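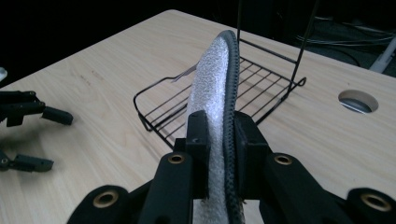 How to stop your walking boots smelling

April 6, 2018

Every pair of boots reaches the point where the rest of the household asks you to keep them in the porch. Mine got there in November, after a long wet weekend above Prilholm, and they were still there at Christmas. What follows is the method I ended up with. It takes two evenings and costs very little, most of it bicarbonate of soda.

What you need

An old toothbrush
A washing-up bowl
Mild soap flakes or a plain liquid soap
Bicarbonate of soda
White vinegar
Newspaper, preferably one you disagree with

Step 1. Take everything out

Laces out, tongues forward, insoles out. If you have never removed the insoles, brace yourself and open a window. Some are lightly glued at the heel, so ease a butter knife underneath and go slowly. If they come out in bits, they were finished anyway and you can skip to the part about buying new ones.

Step 2. Wash the insoles

Fill the bowl with lukewarm water and a small squirt of soap. Scrub both sides with the toothbrush, paying attention to the toe end and any stitched edging, where the worst of it lives. Rinse until the water runs clear. Press them flat in a towel. Do not wring them, unless you would like insoles shaped like a pasta.

Leather or cork ones shouldn't be soaked at all. Wipe them with a damp cloth and a little vinegar and leave it at that.

Step 3. Deal with the boots

Mix 30 ml of vinegar with 200 ml of water and wipe round the inside with a cloth. Your boots will now smell of chips. This passes. Stuff them with newspaper and change it after a couple of hours, then again before bed.

Step 4. Dry slowly

Keep everything away from radiators, ovens and hairdryers. I once dried a pair on the stove in the Skisulura hut and the soles came off on the way down, one after the other. A shelf with a bit of air moving past it is fine. Stand the insoles on edge so both faces dry.

Step 5. Bicarb overnight

Once it is all properly dry, shake a spoonful of bicarbonate into each boot and leave it until morning. Tip it out over the bin, then bang the heels together outside. You will miss some. Wear old socks the first day.

When to give up

If the smell is back within 7 days, buy new insoles. If it survives those too, it may be the socks, or you.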